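Keeping the markers in view

Handheld grippers have become a common way to record demonstrations for robot training. The operator does the task by hand and the tool logs the motion. Good practice has lagged behind the hardware, and most sites still work from house rules.

Brollcombe issued its own rules in June. The document has 112 clauses, and Mohsin Bugti, who drafted it, says the longest section deals with the table. "Position tracking fails more often through layout than through electronics," he says.

Clause 2 requires every marker cube to be clean, firmly fixed and turned so that at least one face can be read at all times. Cable routes are checked before each session, and the tabletop is set from a written list. Items outside the task may stay on the table, but their places must be recorded.

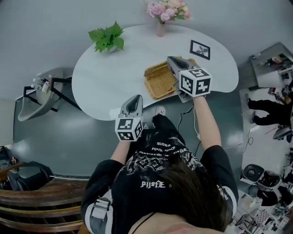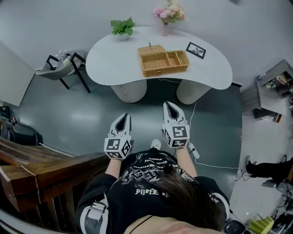

Handheld grippers with marker cubes at a curved white table. The wicker basket is open in both views.

Prosorent and Ekinci have taken up the same text with changes. Prosorent limits a session to 118 recordings per operator. Ekinci sets no limit but asks for a fresh calibration whenever a gripper is put down – a stricter rule in practice, as it adds several stops to a morning.

Rejected recordings are the weak point. Brollcombe keeps them, labelled with a fault code. Hesness deletes them at the end of the day, and its last batch of 572 recordings therefore carries no failure rate. Bugti wants retention made compulsory in the next revision. Hesness has objected on storage grounds, and the clause remains in draft.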